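How to clear a shared table (and keep it cleared until morning)
Posted in: Living with other people's cups
By Randa Haddad

I share a big room at Udadlow with more people than I can name. We have long white tables, a dark curved one that everybody prefers, and chairs that migrate. By five in the afternoon each table has grown a crop of cups, bottles and boxes, and somebody has to harvest it. For a long time that was me, in a mood. Now it takes two people 20 minutes and the mood is optional.

What follows is the method we settled on in November, after a short and undignified disagreement over a sandwich box. It should work for any large table that belongs to everyone, including kitchen tables in shared houses.

What you need

A tray with a lip. A flat one is a plank with ambitions.
Two cloths, one damp and one dry.
A bowl of warm water with a drop of washing-up liquid. We used to buy a table spray called Wunetow, which smelt of pears and left a film you could write your name in.
An empty box for lost things.
A bin, with a liner in it. Check the liner. I have tipped cold tea into an unlined bin and I don't recommend the afternoon that follows.

Step 1. Give notice

Go round and say you are about to clear. Say it in an ordinary voice, wait five minutes, then start. People need a moment to finish the last inch of coffee, or to admit that they were never going to.

Leave alone anything that somebody is using. You'd think this needn't be written down, but Maya Dabbas once had a bowl of soup washed up between two spoonfuls, and she still brings it up at parties.

Step 2. Get the bin off its perch, and the boxes off theirs

Start with the big things. Bins end up on tables because somebody was sweeping and wanted them out of the way, and there they stay. Then someone sees a handy flat surface at elbow height and puts a box on it. Now you have a tower, and whoever wants to throw away a teabag has to dismantle it first. So they don't, and the teabag goes on the table.

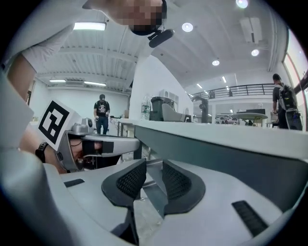

Boxes come down first, then the bin goes on the floor at the end of the table where people walk past. Wipe the patch where it stood before you do anything else, with the damp cloth, and then rinse that cloth properly. If you clean the whole table with the cloth that did the bin patch, you have only shared the bin out more fairly.

Open each box before you decide about it. A light one may still have something small and expensive in the bottom. Flatten the empties and stand them by the door. Anything with contents gets a slip of paper with a question mark on it and spends the night on the shelving.

Step 3. Bottles

Water bottles breed. The trouble is that a clear plastic bottle with a bit of water in it looks the same whether it was opened at lunch or in a previous reign. Our rule is simple enough to be unpopular:

A bottle with a name on it goes to the end of the table.
A bottle with no name gets emptied into the plant and recycled.
A sealed bottle goes back in the cupboard.

We keep a marker pen tied to the cupboard handle so that nobody can claim they had nothing to write with. The pen has been stolen three times. The string has always been left behind, neatly retied, so at least we are robbed by considerate people.

Step 4. Cups

Now the cups, and I'm afraid I have views.

Pick up one cup at a time and put it on the tray the right way up. Don't stack them yet. A stack of used cups will stick together, drip down the outside and then come apart halfway across the room. Don't hook several on your fingers either, however good it looks when waiters do it. Waiters have had practice and their floors are somebody else's problem. Ours is tiled, and a cup dropped on tile makes a noise you hear again at bedtime.

Hold the cup round the middle. People reach for the rim because it's nearest, and the rim is the part that somebody has had in their mouth. It is also the slippery part if the drink was milky. Round the middle, lift straight up, no tilting until you've looked inside. There is nearly always an inch of something.

Work from the near edge towards the far one. If you stretch over the near cups to get at the far cups, your sleeve will do the clearing for you. Long sleeves should be pushed up above the elbow, or at least offered the chance. 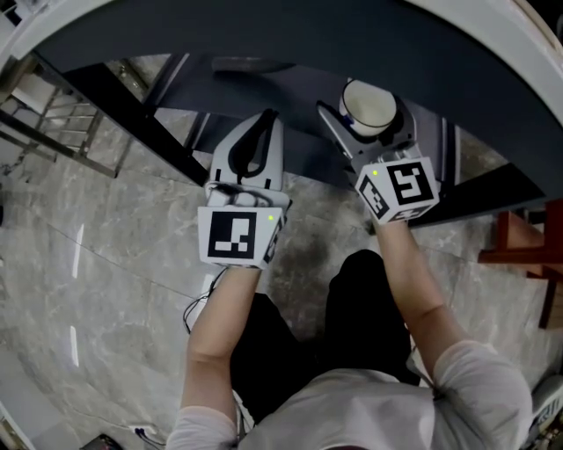

A curved table needs a slightly different approach, because the natural place to stand is in the bend and from there you can reach a good deal without shifting your feet. It's comfortable, so people dawdle. Stand in the middle of the curve, do everything you can reach, then move to one end and do the rest. Najwa Akl prefers to walk the whole outside edge first and finish in the bend. She is wrong but quick.

Put each cup on the tray gently. The sound of crockery being banged about is widely understood as a comment on the company.

Step 5. Wash or bin

Paper cups go in the bin once you've emptied them down the sink. Proper cups get washed in hot water and left upside down on a tea towel. Plastic ones sit somewhere between the two and cause arguments. We wash them until they go cloudy.

If there's a brown ring in a cup, leave a spoonful of bicarbonate of soda and a splash of hot water in it while you do the tables. It'll rub off afterwards with a finger. Don't scour the inside of your colleague's favourite cup with the green side of the sponge. Favourite cups always turn out to have been a present.

Step 6. Wipe

Damp cloth first, in long strokes from the back of the table to the front, catching the crumbs in your hand at the edge. Not on the floor. The floor is Step 7 and you'll meet them again.

White tables show coffee. Dark tables show everything else: fingermarks, dust, the circle under each cup. Do the dark one twice and finish with the dry cloth while the surface is still a little wet, or it'll dry in stripes. Run the cloth along the underside of the edge as well. I'd rather not say what for.

Step 7. Chairs and floor

Tuck the chairs in so their backs are just clear of the table edge. If they are rammed up against it they mark it, and you'll be back with the cloth. Look under the table before you sweep, and lift any cables with your hand. The broom will only tie knots in them.

Sweep towards the door, pick up the pile straight away and put the broom back where it lives. Then empty the lost things into the box by the shelves. Ours currently holds one glove, a key to nothing and a lid that fits no bottle in the building. Gintarė Vasiliauskas has asked twice for the lid and been unable to say why.

Leave the lights for whoever goes last, and take your own cup home.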